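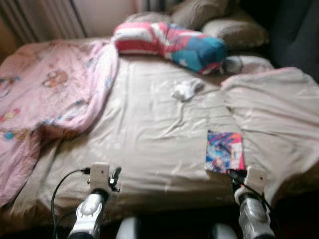
Why do we sleep?

5/11/23
By the Gokero Kids team

Every night you lie down, close your eyes and stop noticing the world for hours. All mammals and birds sleep, and so do fish and many insects. A giraffe gets by on very little. A brown bat can sleep for most of the day.

What does your brain do?

Your brain does not switch off. It sorts through what happened during the day and stores some of it as memories. This is one reason a spelling list can feel easier the morning after you learn it.

Sleep comes in stages. First there is light sleep, when a small noise can wake you. Then comes deep sleep, when your breathing slows down and you are hard to wake. After that your eyes start to move quickly under your eyelids. This is called REM sleep, short for rapid eye movement, and it is when you have most of your strongest dreams. Then the stages begin again - you go through them several times a night.

What does your body do?

Your body makes more growth hormone while you are in deep sleep. A hormone is a kind of message carried in the blood, and this one tells bones and muscles to grow. Your body also mends small cuts and bruises.

How much do you need?

Children aged six to 12 need between nine and 12 hours a night. Most adults need at least seven. Babies need the most, but they take it in short bits, day and night.

What helps?

Go to bed at the same time each night. Keep the room dark, quiet and a little cool. A blanket or pillow you like can help you settle. Turn off tablets and phones an hour before bed - bright screens can make your brain think it is still daytime.

Word box

Nocturnal: awake at night and asleep in the day.
Hibernate: to spend the winter in a deep rest.

More from Gokero Kids

Why do we yawn?
How do bats find their way?
What is a shadow?
Why are January nights so long?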